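An afternoon at the Ferri open day in July

I went for the free coffee and stayed for the robot arm. Out on the lot, Ferri had parked their demo unit and were showing how they look after it.

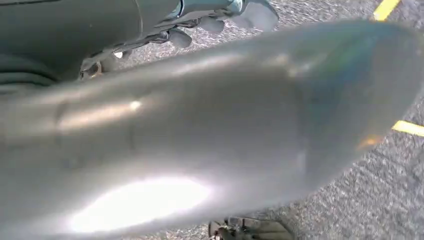
Big silver pipe, very close up, with yellow lines on the asphalt behind.

The cell is called Closimik, and it's a Plillar arm with a small camera by its wrist. I figured the talk would be all about speed — nope! It was mostly cleaning and checking. The lens gets wiped every 60 cycles, and then the arm is sent home and its zero point is checked. If it's off by more than 2 millimeters they stop and redo the whole calibration (a bit fussy, but I liked that). The counter on the cabinet said 3,761 when I walked up.

My favorite bit was the cable swap. The wrist cable wears where it bends, so they leave a loop of slack and tape a date on it. I want to steal that for my garage. They also let us hold the old one, and wow, it was stiff.

Parking was awful, by the way. Go early and use the Mernance gate.

Comments

tinkerbench: Does the date tape stay on? Mine always peels.

oldlathe: We wipe ours every 100. Might try 60.

gatecrasher: Was the coffee any good?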